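February 1, 2020

Grip fault again, run 494. The croissant got as far as the air over the felt pad and I started composing the victory email in my head, which was my first mistake.

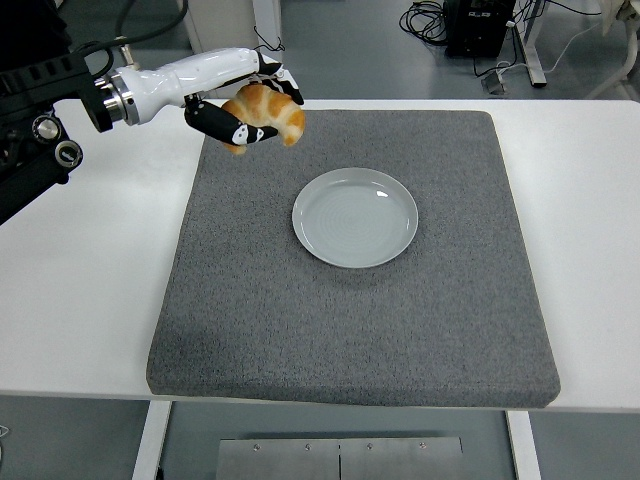

Leonie wanted to know whether I'd cleared the fault or just restarted until it went away. I said those were the same thing. She wrote that down, and I don't love it when she writes things down.

The log says error 1463, finger current over limit. The manual from Joubert lists 1463 as "see 2000," and 2000 is "contact supplier." So I contacted the supplier. Wim says it can't be their hand, it must be our settings. Our settings are the ones Wim sent in January.

Dropped the force limit to 50 percent after lunch. No fault, but now the hand lets go whenever it feels like it, and I had my own fingers near the plate the second time. Leonie saw that too. New rule, in her handwriting, taped to the stop button: ARM OFF BEFORE HANDS IN. Fair enough.

Crumbs in the keyboard. Must call Wim back before he leaves for the day, and buy more croissants.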